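The Skiltordale Home Page
Kitchen, Cellar and Workbench

Getting Along With Your Wood

I get more mail about wooden surfaces than about anything else in this column, stains and squeaky hinges included. So this time I'm emptying the whole drawer, and if your tip isn't in here, send it again because I probably used it as a bookmark.

Let's start with crumbs. I used to go at my kitchen table with a wet rag first thing, and all that did was make a paste and push it down into the seams between the boards. Dry first, always! A soft paintbrush (mine is 2 inches wide and has never been near paint) flicks out the sugar and the toast bits, and then you can bring in the damp cloth. Wring it out hard. If it drips when you hold it up, wring it again.

For stuff that has already packed itself into a seam, a wooden toothpick works, or the corner of an old plastic gift card. Please don't use a knife. I did that for years and I have the gouges to show for it.

Sticky spots are next. A few drops of dish soap in a bowl of warm water takes care of jam, syrup, and whatever it is that kids have on their elbows. Wipe with the grain, rinse the cloth, wipe again, dry with a towel. For candle wax, put a few ice cubes in a bag and set it on the wax until it goes brittle, then lift it with that same gift card. Rub what's left with a soft cloth and stop fussing with it.

White rings! Everybody wants to know about white rings. Mine come from tea mugs, and I've had good luck with plain mayonnaise left on for 15 minutes under a paper towel. It smells like a picnic, but it does fade them if they're fresh. Old rings are stubborn and I've mostly made peace with those. A friend from my Brilidgate days swears by a hair dryer on low, kept moving, and I've seen it work on one ring out of a pair, so make of that what you will.

Now, oil. If your wood is bare or has an oil finish, it wants feeding a couple of times a year, and I do mine in March when I can finally open a window. Put on less than you think. I pour a puddle the size of a quarter, rub it in along the boards, go have my coffee, and then wipe off every bit that's still shiny. The tacky tabletops people write to me about are nearly always tables where the extra never got wiped off. Oh, and lay your oily rags out flat outdoors to dry, one layer, before you throw them out. They can heat up and catch fire if you leave them in a wad, so I'm not kidding about this one.

Keep the oil for bare wood and oil finishes, by the way. On varnish it just sits there. Not sure which you have? Put a drop of water somewhere out of sight. If it beads up for a good long while you've likely got varnish or something like it, and if it darkens the wood, go get the oil.
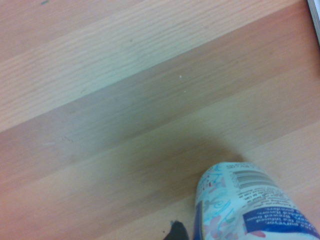
Page 15

Boards don't all take color the same way either, even when they sit right next to each other. A pale one can drink up twice what a rosy one does, and you'll stand there wondering what you did wrong. Nothing! Let it all dry overnight and look at it again in daylight before you reach for the can. I've "fixed" a streak at ten at night under a kitchen bulb and had to live with it until summer.

Fine scratches I handle with a walnut. Just the nut, shelled, rubbed across the scratch and then along it, and buffed with your thumb. It hides thin marks nicely on medium and dark wood. On light wood, try it underneath first, or skip it and use a little clear paste wax. Deeper scratches need sandpaper, and for that I go no rougher than 200 or so on the package (whatever your store has near it, 180 or 220, will do fine). Sand along the grain, never in circles, and go lightly where two boards meet at an angle.

Dust after sanding is the thing that ruins more finishes than bad brushes do. Vacuum, then wipe with a barely damp cloth, then wait a bit and do it again, because more will have come down out of the air. Run your bare palm over the wood before you open the can. Your hand will find specks your eyes slid right past.

A few short ones to finish up. Felt pads under lamps and vases. Trivets under anything that came off the stove, even "just for a second." Keep a good table away from the radiator, and if you can't, a bowl of water on the windowsill seems to help mine through the winter. Lemon juice and salt will get onion smell out of a cutting board, but rinse it well. And stand your boards on edge to dry so both faces get air, or they'll cup on you.

Next time: drawers that stick, and what I finally did about the cellar door.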